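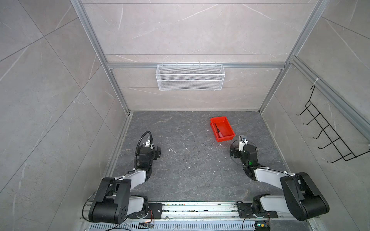 Fig. 4. Tiled walls with aluminum posts and crossbar.

4. Sealing the Grout Lines

Apply Nollska penetrating sealer after the grout has cured. Do not seal over damp joints.

CAUTION: Open a window before you remove the cap. Keep the sealer away from pilot lights and open flames.

4.1 Vacuum the joints with a soft brush attachment. Wipe the tile faces with a clean cloth.

4.2 Mask any metal trim, posts or rails that touch the tile. Dried sealer leaves a haze on bare aluminum.

4.3 Shake the bottle and pour 500 ml into a shallow tray. Do not return unused sealer to the bottle.

4.4 Starting at the top of the wall, apply the sealer along each joint with the narrow applicator. Work one wall at a time.

4.5 Wipe excess sealer off the tile within 16 minutes.

NOTE: If a film has formed on the tile, wet a cloth with fresh sealer, rub the spot and dry it at once. Do not scrape it with a blade.

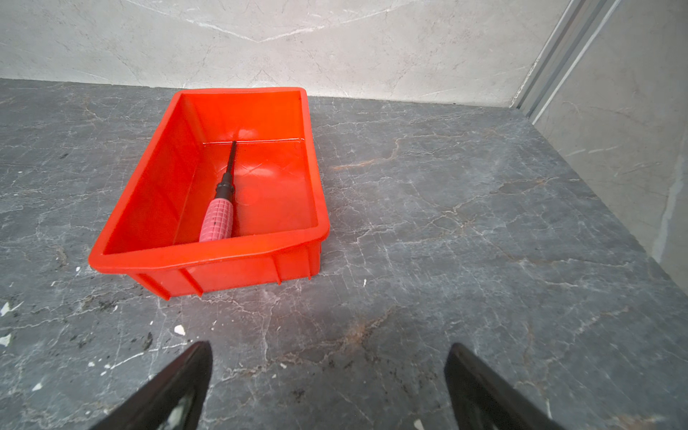 4.6 Let the first coat dry until the joint no longer feels tacky, then apply the second coat in the same order. Wide joints and joints next to a countertop may need a third.

4.7 Test a joint with a few drops of water. If the grout darkens, repeat step 4.6.

4.8 Remove the masking and rinse the applicator with warm water.

Cleaning: Use a neutral cleaner only. Vinegar and bleach shorten the life of the sealer. For replacement applicators, order part 1375.

Section revised by Guilan Xiao

Last updated: December
3 comments | 16 shares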